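Galness Kitchen Project, July update for the Siddiqui fund
From Delwyn Donnelly

Hi Bushra,

Sorry this is coming to you in one long go, but a lot got done since I last wrote and I wanted you to have it before your meeting with Ghislain! You asked for the money first, so: we've spent $1,276 of the grant, and $463 of that went on drawer organizers and storage jars. Receipts are in the folder I dropped off.

The aim for this stretch was 12 home kitchens sorted, with the families doing the sorting themselves and us helping. Eight are finished. The other 4 are under way, and Aqeel has them booked in for the mornings (he's much better at the phone calls than I am). Two families asked to wait until their kids are back in school, so I'd like to carry those over if that's OK with you.

What's working best is starting with one stretch of counter. We tried doing the cabinets first in the Ilport homes and people ran out of steam by lunchtime, with everything they owned out on the floor. Now we pick the bit of counter they use every day, pull out one drawer, empty it, and decide what goes back. Babar has made a one-page sheet for it and I've put a copy in with the receipts.

The kitchen below is one of the 4 still going. The cereal, tea and canisters need a proper home, and we haven't agreed yet on what the drawer is for. 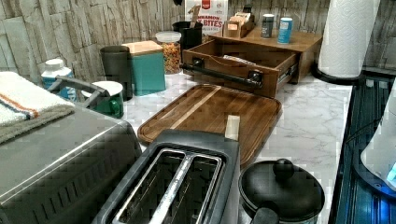

Counter with the wooden organizer, drawer pulled out, tea box on top.

I'd love to see the toaster oven get a bit more breathing room too, but that's up to the family.

For next month I need two things from you: a yes or no on the carry-over, and a decision on whether we can buy more jars out of the same budget line. Babar wants matching ones and I say any jar with a lid will do, so feel free to settle that for us!

Thanks so much,
Delwyn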